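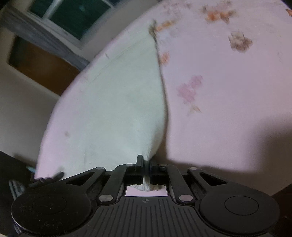 Fuleck has approved a two-stage equipment plan for its cloth-handling work, covering the purchase of hand-held grippers, replacement finger pads and the arm-mounted units that will follow them. The first stage is funded from the current operating budget. The second is held as a capital item until the results of the first have been reviewed in August. Work in the first stage uses ordinary household textiles on ordinary furniture, such as a white cloth pinched at its gathered tip between two black finger pads over a round, flower-printed pink surface. The same finger geometry has been specified for both stages, so that pads and linkages can be bought under one order and stocked under one part number.

The plan was prepared by Idalina Correia, head of equipment planning at Fuleck, with cost review by Anel Potgieter. It replaces an earlier proposal to buy arm-mounted units at the outset.

"The earlier proposal put most of the money into arms before we had a settled finger," said Correia. "Fingers are cheap to change and arms are expensive to change. The order of purchase now follows that."

**Scope of the first stage**

The first stage provides 30 hand-held grippers, supplied by Jomthorpe. Each is delivered with a spare pair of finger pads, a set of linkage rivets and a storage case. Pads are treated as consumables and charged to the operating budget. Bodies and linkages are treated as equipment and carried on the asset register.

Unit price is fixed at $657 per gripper, including the spares listed above. Freight, calibration and operator training are quoted separately. Additional finger pads are priced at $366 per carton, and the price holds for repeat orders placed before the August review.

Fuleck asked bidders to quote against handling tasks in place of maximum grip force. The tasks include lifting a folded towel by one corner, gathering a napkin to a point, and releasing cloth without dragging the layer beneath it. Bidders were also required to state the pad wear at which a replacement is recommended, and the time needed to change a pad with hand tools.

**Scope of the second stage**

The second stage covers arm-mounted units, mounting plates, controllers and guarding. No supplier has been selected. Hopkin has been retained to write the technical specification and to check that the Jomthorpe finger assembly can be transferred to a wrist flange without modification.

Wen-hsiung Lo, who leads the specification work at Hopkin, said the main open item is the service allowance.

"Buyers tend to budget for the arm and the controller and then find that pads, cables and downtime come out of someone else's account," Lo said. "We have asked for those lines to be shown from the start, even where the figure is provisional."

The specification will require bidders to list every wear part, its expected replacement interval and its lead time. Quotations that bundle wear parts into a single annual service fee will be accepted only if an itemized schedule is attached.

**Delivery and review**

Grippers will be received and inspected at the Arkport site under the supervision of Ka-ming Tsang. Inspection covers linkage play, pad alignment and rivet seating. Units that fail inspection will be returned at the supplier's cost and will not be repaired on site during the warranty period of 2 years.

Records of pad changes and repairs will be kept by gripper and will form the basis of the second-stage maintenance budget. Release of the capital item depends on the August review.

Suppliers wishing to receive the second-stage specification should register with the Fuleck purchasing office. A briefing for registered suppliers will be held at Arkport on a Wednesday, at a date to be confirmed by written notice.

**Contact**

Chia-jung Hung
Supplier Communications, Fuleck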